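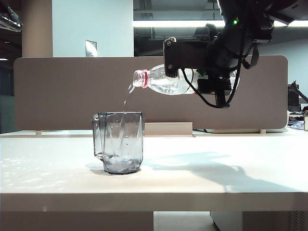
Agua de botella a la jarra.

Inicio > Hilos > Casa y consumo

Buscar en los hilos

1/ En enero me propuse dejar de comprar agua embotellada. Vivo en una zona de agua dura y llevaba años cargando garrafas desde el súper. Cuento cómo ha ido.

2/ Primero miré lo que gastaba. Entre garrafas y botellas pequeñas salían 17 euros al mes. No es una fortuna, pero tampoco lo había sumado nunca.

3/ El agua del grifo de mi edificio sabe a cloro, sobre todo a primera hora. Lleno una jarra por la noche, la dejo en la nevera y por la mañana el sabor ha bajado mucho.

4/ La cal sigue ahí. Para beber me da igual. Para el té sí se nota: queda una película en la taza. Bianka Hegyi me recomendó un filtro de jarra y lo uso solo para eso.

5/ El cartucho me dura 40 días. El fabricante pone menos, pero filtro poca agua.

6/ Guardo 2 garrafas en el trastero por si hay corte. El último fue de 16 horas y me pilló sin nada.

7/ La jarra hay que lavarla. Yo la friego cada tres días con vinagre y la dejo secar boca abajo.

8/ Me preguntan por la ósmosis. No la he probado, vivo de alquiler y no quiero tocar la instalación.

16 comentarios · 40 compartidos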